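3.2 Sammelbehälter und Füllverhalten

Im Teilprojekt Leergut der Projektarbeit Notalska wurde untersucht, wie sich Getränkeflaschen aus Kunststoff in einem kleinen, runden Sammelbehälter anordnen und ab wann der Rand die weitere Befüllung begrenzt. Grundlage ist die Abfallerfassung am Standort Lodel aus dem August. Dort fielen 139 Flaschen an, überwiegend unzerdrückt und mit aufgeschraubtem Deckel.

Der Behälter steht frei auf einer ebenen Tischfläche. Eine Fixierung mit Patex wurde verworfen, da er zum Entleeren abgenommen werden muss. Die Flaschen werden einzeln von oben eingebracht und nicht nachgedrückt.

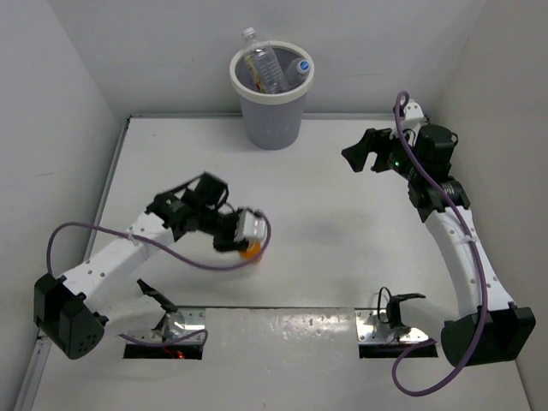

Abb. 7: Behälter mit zwei Flaschen unterschiedlicher Länge, beide in Schräglage

Bei schräger Lage stützt sich die Flasche am Rand ab. Das Volumen unterhalb bleibt teilweise ungenutzt. Der Effekt hängt vom Verhältnis der Flaschenlänge zum Innendurchmesser ab und tritt bei langen, schlanken Flaschen früher auf. Das Nennvolumen ist daher als Auslegungsgröße ungeeignet. Verwendet wird stattdessen die Zahl der Flaschen bis zum ersten Herausfallen, im Folgenden Grenzfüllung genannt.

Für die Berechnung nach dem Ansatz aus der Vorarbeit Hrynyshyn wurde eine Schüttdichte für ganze Flaschen angesetzt. Die Übertragung auf kleine Behälter ist nur eingeschränkt zulässig, weil dort Randeffekte überwiegen. In 54 Füllversuchen streute die Grenzfüllung entsprechend stark.

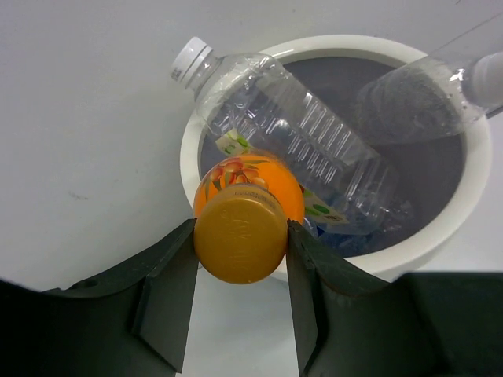 Einen zweiten Einfluss hat die Reihenfolge. Liegt eine lange Flasche zuunterst quer, verkleinert sie die freie Öffnung für alle weiteren. Kurze Flaschen sollten deshalb zuerst eingebracht werden. Im Betrieb lässt sich das nicht vorgeben, für die Auslegung ist der ungünstige Fall maßgebend.

Saftflaschen und Wasserflaschen wurden gemeinsam erfasst. Eine Trennung nach Pfandpflicht ist nicht Gegenstand dieses Abschnitts, siehe 3.4. Restinhalte wurden nicht gewogen.

3.3 Offene Punkte

Versuche mit zerdrückten Flaschen stehen aus. Die Standsicherheit bei einseitiger Belastung des Randes ist nicht nachgewiesen.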